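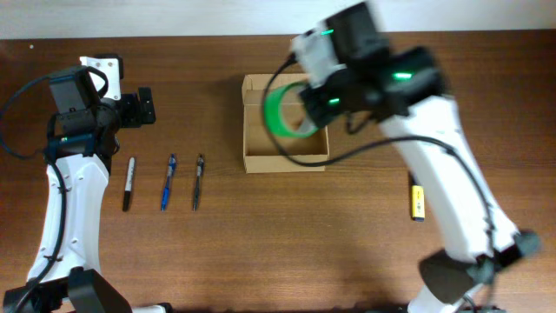
Slide 1. Open carton and a roll of green tape on a brown table.

Carton sealing and returns: what the March audit showed
Speaker notes, packaging session, 3 May 2025
Time: 25 minutes, questions at the end

Slide 2. Scope
The talk covers single-wall shipping cartons closed with pressure-sensitive tape. Staples, hot melt and water-activated tape are out of scope. If asked about water-activated tape, point to the handout, page 2.
The sites are Wima and Gulline. Both ship household goods in mixed orders. Wima closes by hand. Gulline closes by hand on the short line and by case sealer on the long one. Only the short line was audited.

Slide 3. What was sampled
200 returned cartons, all with a carrier damage code. Each one was opened on the bench and scored for tape failure, board failure, or neither. Cartons with both were scored by whichever came first, judged from the tear direction. This is the weakest part of the method. Say so before somebody asks.

Slide 4. Failure modes
Walk through the table slowly. Three terms need defining.
Flagging: the tape end lifts from the board and stands up.
Fiber tear: the adhesive holds and pulls the top layer of the liner with it. On a removal test this counts as a good bond.
Popping: the center seam opens between the flaps while both tape ends stay down.
Flagging was the most common tape failure at both sites. Popping came second at Gulline and was rare at Wima.
Pause here. People will be copying the table.

Slide 5. Overhang
Overhang is the length of tape that runs past the top edge and down the end panel. The written instruction at both sites asks for 2 inches. The median at Gulline was under that. In 28 cartons the overhang was less than 1 inch on at least one end, and most of those had flagged.
The Gulline dispensers were set for a shorter carton that was dropped from the range last year. The setting was never changed. Keep this short - the Gulline people are in the room and have already fixed it.

Slide 6. Board surface
Recycled liner has shorter fibers and more dust. Tape needs more wipe-down pressure to bond to it. Wima moved to Zapata board in the winter and kept the same tape. Peel values dropped on the first pallets and recovered after the operators went back to a hand roller.
Do not present this as a fault in the board. The spec sheet gives the liner grade correctly. We did not read it against the tape spec.

Slide 7. Temperature
Tape stored near the dock door was over 13 degrees colder than tape stored at the bench. Cold adhesive flows slowly into the liner. Rolls should sit at bench temperature overnight before use.
Units are Fahrenheit. The axis label on the printed handout is missing.

Slide 8. Void fill
An underfilled carton lets the top flaps sag, and the seam carries the load when something is stacked on it. An overfilled one pushes the flaps apart. The popped cartons at Gulline were mainly overfilled.
Skip this slide if past the 18-minute mark.

Slide 9. Fendetach
Fendetach is our bench procedure for removing tape and grading the surface left behind. Grades run from A (full fiber tear) to D (clean release). It takes a knife, a ruler and a lamp held low to the board. Copies are on the side table.
One known problem: grades B and C are hard to separate on white-top liner. Two graders should score those independently.

Slide 10. Changes in force
Overhang checked at the start of each shift, first carton off the bench.
Hand roller on all recycled board.
Tape moved away from dock doors.
Fill level marked on the packing instruction for the four largest carton sizes.

Slide 11. Open items
No data yet on cartons stored flat for more than a season. The long line at Gulline is next. Returns without a damage code were not looked at, so the total rate of tape failure is unknown.
Leave this slide up during questions.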